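The Open Day

The letter from Plosberg was addressed to the Manager, Lost Property, Havton Buses, and as we hadn't had a manager since August it was put in my tray, along with the gas bill and a glove. It invited us to an open day at the works in Trutport, where we could see Harju. There was no picture of Harju. There was a drawing of a blue hand holding a leaf.

"Take your colleague," said my line manager, who had come down the stairs specially. "Have a look at it. Keep an open mind."

I have worked in lost property long enough to know what an open mind is for. They tell you to have one before they take something away. My colleague, who had been there longer than me and had seen off a computer system, two rebrandings and a suggestion box, said she would come if there was lunch.

There was lunch. It said so on the second page, under Parking.

We went on one of our own buses, which meant changing twice and arriving after the welcome. Trutport is a place you reach by going past the place you would sooner have got off at. The works stood behind a carpet warehouse, and a young man in a fleece was waiting in the doorway with our badges. Mine said HAVTON. So did hers. He called us both Havton for the rest of the morning, and by eleven she had started answering to it.

I should say what we do, as it came up and we explained it badly. People leave things on buses. The drivers put the things in a sack, the sack comes to us, and we tip it out on the bench and work out what everything is. That's the job, really. A thing is either an umbrella or it isn't. My colleague does the writing down, in a ledger, and I do the shelves. Last year we took in 1,472 items, and that figure was on a slide when we sat down, very large, in white on purple. I had never seen it so big. It was ours, from a form I'd filled in myself with a cold, and I felt as you might on seeing your own kitchen in a police reconstruction.

"Imagine," said the woman doing the talk, "never having to touch any of those again."

My colleague wrote something in her notebook. I looked across. It said "biscuits poor".

The room had 18 chairs in it and plenty of them were free, so everyone had sat at the back. There were people from a hospital laundry, a man from a recycling plant who knew a great deal and wanted it known, and a couple who I think had come in for carpet. The woman took us through the journey. Everything at Plosberg was a journey. There had been a journey to reach the suction cup and a further journey away from it. Harju, she said, did not need to be told what a thing was. Harju just needed to know how to pick it up.

"But somebody has to know what it is," said my colleague.

"Further down the line, yes."

"That's us, then. We're further down the line."

"Well, you'd be upstream and downstream," said the woman, kindly, and put up a slide of a river.

The recycling man asked what happened with wet cardboard. The woman said that was a really good question. He asked it again in the coffee break, of the young man in the fleece, and then of me. I told him we mostly got wet umbrellas and he moved off to try the laundry.

In the corridor they had hung a row of framed words. TRUST was one and GRASP was another. My colleague stood in front of GRASP for a while with her cup.

"My mother was always on at me about that," she said. "Not to."

I had been a bit short with her on the bus and I was sorry for it now. The fact is I'd read the letter more closely than she had. On the third page, after Parking and Lunch and a map, it said a single unit could service the intake of a mid-sized transport operator. I had looked up how many people it takes to service the intake of a mid-sized transport operator, by which I mean I'd looked round the basement, and it was her and me. I hadn't mentioned it. She had four years to go and a caravan half paid for. I'd spent the whole of the second bus talking about roadworks.

They let us see it before lunch, which I thought was sensible. You wouldn't want the hospital laundry on a full stomach. We were taken down a ramp into a long room with a grey carpet and told to stay behind the tape, and then told which tape, as there turned out to be a lot of it.

I had expected something with a face. I don't know why; it was the hand with the leaf, I suppose. I'd pictured it in our basement with a face, by the kettle, where you would at least be able to take against it.

"Is that it?" said my colleague, not very quietly.

"That's Harju," said the young man. He had his hand flat on his fleece when he said it. I warmed to him. I've seen people stand like that at our counter when you bring out the right teddy.

"It's a lot of arm for a small tray," she said.

He told us the tray stood for the real world. You put things in, all sorts, and Harju sorted out where to put its fingers. Things it had never met before were best. He went over to a keyboard and typed something, looked at the arm, looked at the keyboard and typed it again. The couple who had come for carpet were examining the floor.

"When you're ready, love," said my colleague. She said it to the arm. 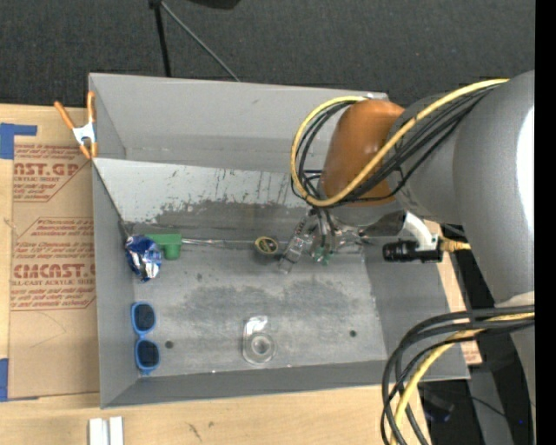

Lost property has a smell, and I noticed I was missing it. You get damp wool and banana and a sort of warm bus on top, and after a few years you only know it's there when you go on holiday. The long room had no smell at all. I think that was why I took so long to see what I was looking at, which was a sack from the Havton circular, tipped out on the bench by someone tidier than our drivers. There was a sweet wrapper or some such screwed up into a ball, blue and silver, and we get that on every route. There was a green bit off somebody's plumbing. There was a roll of masking tape, with the thin fingers down beside it, and in the near corner a pair of sunglasses with blue frames, lying turned along the wall in exactly the way that sunglasses lie when they've been sat on and not reported. I could have shelved the lot with my eyes shut. Sunglasses go on the second shelf, left of hearing aids.

"Whose are those?" said my colleague.

"Sorry?" said the young man.

"The sunglasses. Whose are they?"

He said they were test objects. She asked where they'd come from before they were test objects. He said he thought they had been in a drawer. She asked whose drawer, and whether anyone had been round the building with them, and he said, with some dignity, that they had been in the tray since he'd started.

"Then they want a label," she said, and got out her notebook and turned past the biscuits to a clean page.

I have watched her do this to a chief superintendent. You can't stop it, and you'd be a fool to try. She had the date down, April 6, 2018, and "glasses, sun, blue", and "found: tray", and was asking him for a description of the person last seen with them. The woman from the talk had come down the ramp to find out what the hold-up was. The recycling man said that at his place they would have had those out on the first pass. The hospital laundry said you'd be amazed what they got in pillowcases, and told us, and we were.

All this time the arm was working. I seemed to be the only one minding it. It went down, thought, came up with the masking tape, held it for a moment over the tray as though waiting to be asked for some proof of ownership, and set it down in a box on the other side. I thought that was rather well done. I have dropped a roll of tape myself, more than once. It went back down and had a go at the plumbing and missed, and moved over a touch, and missed again by less. There was something about the way it did this that I knew, and it annoyed me that I couldn't place it, and then I could. It was me, on a Christmas Eve, getting an earring out from under the radiator with a coat hanger.

"It's not bad," I said to my colleague, when they had let her finish.

"No," she said. "It's careful. I'd have it on umbrellas." She tore out the page, folded it and tucked it under the edge of the keyboard, where the young man would find it. "What's it going to do all afternoon, though? Once it's done the sack?"

I said that was a really good question.

Lunch was sandwiches, cut small, and a salad with seeds in. The woman from the talk sat with us and asked what our pain points were. My colleague said her left hip. I said the shelving, mostly, and the hours when the phone rings and the counter's busy and there's a sack not yet tipped, and the woman nodded and wrote on a tablet with her finger, and I heard myself going on a bit. I told her about the stairs. I told her about the urn that went round Havton nine times before anyone handed it in. She stopped writing at that and asked whether the family had come for it. They had, I said. They'd known the number of the bus.

We got the early one back. She had a sandwich in her bag for later, wrapped in a leaflet, with the blue hand showing through. Past the carpet warehouse I said I thought there was something on page three of the letter that she might want to look at.

"The bit after the map," she said. "I read it the day it came, it was under my glove."

She had the window seat, and she was already feeling down the side of it for whatever might be there.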